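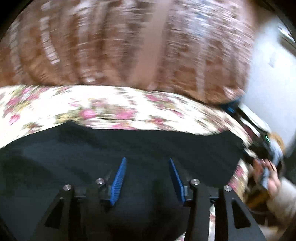 Larkwood has released version 2 of Prorlow, its open toolkit for turning hand-held gripper recordings into training data for robot arms. The main change is in the part that estimates how far the fingers are open at each moment. In the old version this value came from a small set of printed markers, and it was often lost when a finger turned away from the lens. The new version follows the shape of the fingers themselves. Blue finger pads over a dark cloth, with a clear gap between them, are an easy case for it, and the ridges along the pads give the tracker many small edges to hold on to. Patterned fabric that smears when the camera moves, like the floral one with pink roses, was much harder for the old code, which sometimes took a piece of the background for a marker.

The second change concerns motion blur. Prorlow now gives every image two blur scores, one for the area near the fingers and one for everything behind them. Before, there was only one score for the full image, and a recording could be rejected when the background was blurred but the gripper was sharp. Larkwood writes in its release notes that about 80 percent of the recordings rejected by the old filter in its household set can now be kept. The set contains work with bedding, clothes and towels, and the company says that soft items were the reason it started the rewrite in April.

Tesfamariam, the planning library that many users run together with Prorlow, needs a small update to read the new files. The finger opening is now stored in millimeters and no longer as a share of the full range. Old files can be converted with a command that comes with the toolkit – it keeps a copy of the original, so users should check their free disk space first. The conversion does not repair openings that were lost in the old version. For this the video has to be processed again.

Support for two grippers in one session is also included, but it is marked as a test feature. The time offset between the two recordings is found automatically if both devices see the same movement at the start. Users of the Hulusel viewer can show both tracks on one time line and correct the offset by hand.

There are 9 known problems listed in the release notes. The most serious one affects sessions longer than 11 minutes, where the memory use grows until the program stops. Larkwood advises to split such sessions before processing – a fix is planned for the next small release.

2024-10-22

Search this site Enter keywords Go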